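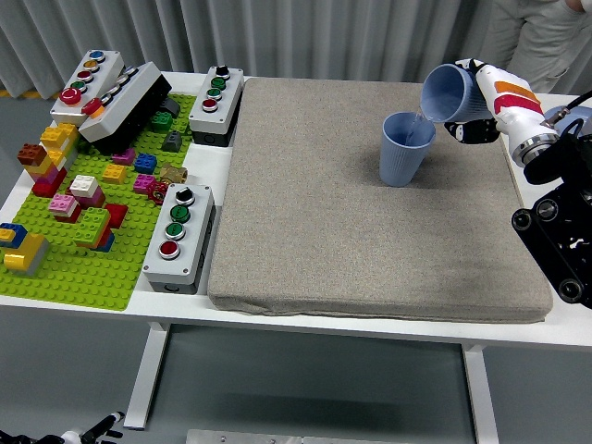
Tunora Pour: release notes and data card for the grip-fault revision

Status: revised after the grip fault found in March. Replaces the first release, which should not be used for training or evaluation.
Card last edited: Sunday, July 19, 2020
Maintainers: Duyên Mạc (data), Tuấn Dương (hardware)

Summary

Tunora Pour contains 3479 teleoperated episodes of a robotic hand pouring water from one light blue ribbed cup into another. The receiving cup stands on a gray fabric-covered cushion, so its base can tilt slightly under load. A green Lego baseplate with assorted bricks and several push-button control boxes share the table. They belong to other tasks and should be treated as clutter.

Each episode has head camera video, joint positions, finger motor currents, commanded grip and a text label.

What went wrong

In 14 episodes the fingers opened during the pour without a command from the operator. The cup slipped or dropped, and water went onto the cushion. In 2 of these it also reached the tabletop and ran toward the control boxes. Both sessions were stopped by the operator. No one was hurt and no equipment was lost.

The first release labeled all 14 as "operator error, early release". That label was wrong. Trí Võ compared commanded grip with measured finger current and found the command flat through every release, while the current fell to zero in a single sample.

Cause

The hand firmware from Favgate has a thermal limit on each finger motor. When the limit trips, the firmware cuts current to that finger and raises a warning bit. Our driver read the status word but masked the warning bit, so the warning never reached the operator console or the log. With current removed, the finger relaxes. A cup held sideways has little friction to spare, and one relaxed finger is enough to lose it.

The limit trips on long static holds. Operators who poured slowly were therefore affected more than those who poured fast, and the first release made careful operators look careless.

Changes made

1. The driver now passes the warning bit through. A warning sounds at the console and is written to the log.
2. On a warning, the arm stops its travel and returns the wrist to upright at low speed before current is cut. Favgate supplied the firmware setting that delays the cutoff.
3. Static holds longer than 20 seconds are refused. The operator has to set the cup down and regrip.
4. The 14 episodes are relabeled "hand fault, thermal" and moved to their own split.

The first version of change 2 stopped the arm without righting the wrist. It emptied the cup in place during bench tests and was dropped.

Files

episodes/ - one folder per episode
labels.csv - current labels, with the old label kept in column old_label
splits/train.txt, splits/test.txt, splits/fault.txt
tools/check_grip.py - flags any sample where the current falls while the command holds

Run check_grip.py on your own recordings if you use the same hand. It expects current and command on one clock. If yours are logged separately, align them first or it will report false faults at the start of each grasp.

Recommended use

Training and testing of pour policies on the train and test splits. The fault split is meant for fault detection work only. It is too small to train on, and all of it comes from one hand.

Known limits

- Finger temperature was not logged. The thermal cause rests on the current trace and on bench tests by Tuấn Dương, who reproduced the cutoff with a weighted cup.
- The warning bit cannot be recovered for old episodes. A trip that happened after the cup was set down would leave no visible result and may still be in the train split.
- Spill amount is not measured. The field "spill" is yes or no, judged from video by Nga Ngô and Bình Đồng. Where they disagreed the field is blank.
- The cushion has a darker worn patch near its lower right. Do not take it as a spill marker.
- People may be partly in view behind the table.

Open items

- Add a temperature channel. Waiting on the next firmware from Favgate.
- Splash covers for the control boxes, on order from Dustach.
- Repeat the bench test with the spare hand at the Đặng lab.

Reporting problems

Open an issue with the episode ID and the sample range. For a suspected uncommanded release, attach the check_grip.py output and leave the label unchanged until one of the maintainers has looked at it.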